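Nelness Community Boards > Data Collection > Household Tasks
Topic: Acceptance rules for the waste bin task, hand-held gripper sets

skarmont_ops
Moderator

The Household Tasks group at Skarmont is preparing the next release of the waste bin set, and members are invited to comment before the rules are fixed. The set will contain 400 demonstrations recorded with the hand-held gripper in ordinary homes. Each demonstration covers a single task: remove the used bag from the bin, or place an item in the bin, as named on the task card.

The proposed rules are as follows.

Operators shall begin each demonstration with the fingers fully open and clear of the bin.
Operators shall not move furniture, appliances or loose items in order to tidy the room before recording.
A demonstration in which the grasp fails may be kept if the operator recovers without setting the tool down.
Each home shall contribute no more than 16 demonstrations.

Comments on the third and fourth rules would be especially welcome. The draft closes at the end of August.

r_kubicek

Thank you for circulating the draft. I support the first two rules without change.

I have concerns about the third. In the Wurnari trial we kept recovered grasps under similar wording, and the reviewers applied it in different ways. One accepted any demonstration that ended with the bag out of the bin. Another rejected anything with more than one closing of the fingers. By the time we noticed, the two halves of the set could not be compared, and the review had to be repeated in full.

I would ask that the rule state a limit on attempts. My suggestion is two closings of the fingers, counted from the first contact with the bag.

Radek Kubíček

valente_s

I must disagree with the limit of two. Thin plastic bags slip. An operator who closes on a fold, loses it, closes again and then adjusts has done nothing wrong, and the adjustment is the part of the recording from which a policy has the most to learn. If we discard those cases, we train on easy grasps and are then surprised by the results on the arm.

The inconsistency at Wurnari was a matter of reviewer training. It can be addressed with a shared reference sheet and a short calibration session before review begins.

Salvador Valente

r_kubicek

There was a reference sheet at Wurnari. It ran to 5 pages and was not read.

I accept the point on thin bags. I would be prepared to support a higher limit, provided that there is one and that it appears in the rule itself.

kan_fieldwork

Our group has recorded bin tasks in kitchens and utility corners for most of the year, and I would like to add a few remarks on approach height, a subject the draft leaves open.

Our operators are instructed to bring the tool down over the mouth of the bin with the fingers apart, and to settle on a grasp point before closing. A crumpled bag at the bottom offers several folds, and the choice of fold decides much of what follows. The bin lining matters as well. A patterned interior gives the tracking more to hold on to than a plain one, and glossy floor tiles with a strong reflection give it less.
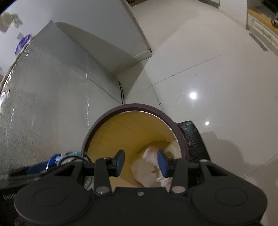 Should the operator pause above the bag before closing the fingers?
A short pause is acceptable, but it should not become a habit, as a policy trained on such recordings will tend to stop at the same point and may remain there.

We adopted that position after reviewing our first batch, in which several operators had been taught to hold still before every grasp. The trained policy reproduced the hold faithfully and, in a number of runs, never left it. We now ask for one continuous descent at an even speed, with the final correction made while the tool is still moving.

On the third rule, our practice has been a limit of 4 closings. It has caused no disputes between reviewers.

valente_s

The limit used at Kan seems workable, and I would withdraw my objection if it were adopted.

I would add a request regarding the pause. Please do not instruct reviewers to reject a demonstration on that ground alone. Some homes have narrow bins, and an operator may need a moment to align the fingers with the opening. I would prefer a written note on the record, so that those who train on the set may filter as they see fit.

lindqvist_review

Speaking for the reviewers, a written note is the least useful option. Free text is spelled six ways by six people and cannot be filtered. If the group wants pauses to be marked, please provide a field with fixed values and define the shortest duration that counts. Otherwise it will be left blank.

The same applies to failed grasps. A field giving the number of closings would let us enforce any limit the group settles on, and would let users of the set apply a stricter one.

I also ask that the second rule be clarified. Operators have written to us asking whether they may pick up an item lying on the floor near the bin. The draft says that loose items shall not be moved. Does this include an item that presents a tripping hazard?

skarmont_ops
Moderator

The safety of the operator takes precedence in every case. An item that presents a hazard may be moved before recording starts. The second rule will be amended to say so. Items that are merely untidy are to be left where they are, as the variety of real rooms is the reason the work is done in homes.

The proposal for a fixed field is accepted for closings. The pause field requires further discussion, and I would be grateful for a suggested minimum duration from those who have measured it.

r_kubicek

I can support 4 closings with a dedicated field.

With regard to the fourth rule, I would note that 16 demonstrations per home is generous for a task with one bin. The bin stays in the same corner, the lighting scarcely changes within an hour, and the last recordings in a visit closely resemble one another. Has the group considered requiring that the bin be moved between recordings?

kan_fieldwork

We tried this. Householders were content to have the bin moved, but operators chose the same two or three positions each time, nearly always in the open floor where access was easiest. The recordings with the bin left against furniture were harder to perform and of greater use. Our present instruction is that half of the recordings in each home be made with the bin exactly where the household keeps it, and that the contents be rearranged between recordings so that the bag does not settle into one shape.

valente_s

I am not persuaded that rearranging by hand is sound. A bag pressed into place by an operator has a different shape from one that has been used and dropped. I would sooner have fewer demonstrations per home and more homes.

skarmont_ops
Moderator

More homes would be preferable to everyone, but the recruitment budget for this release has been set. The limit of 16 will stand for the present. The instruction on bin position described by kan_fieldwork will be added to the draft as a fifth rule, in the wording given above. The sentence on rearranging contents will be marked as open.

A revised draft will be posted in this topic. Members who wish to propose a value for the pause field should state the frame rate at which their recordings were measured.

lindqvist_review

Noted. Please also confirm whether an empty bin with a fresh liner counts as a valid starting state for the removal task. We have received several and have placed them on hold.

skarmont_ops
Moderator

It does not. Those demonstrations should be returned to the operators with the reason given as "incorrect starting state".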